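Search this site... Go

How to hang mugs on a mug tree

For this you need a mug with a handle and a wooden mug tree. I keep mine near the cutting board.
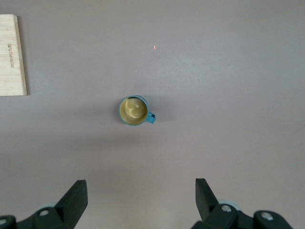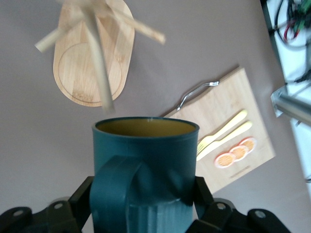
The teal mug with yellow inside, in both photos.

Kellik Home Pages, Issue 2

First, turn the mug so you can see well the handle. Look which peg is free and begin with the lowest ones, so the tree will not fall to one side. Bring the loop of the handle over the tip of the peg, then let the mug slide down slowly. Do not push it.

If the handle is thick, try a longer peg. A heavy mug should hang opposite to another heavy mug.

Dry the mug before, also inside the handle.

Share 200 | Comments 2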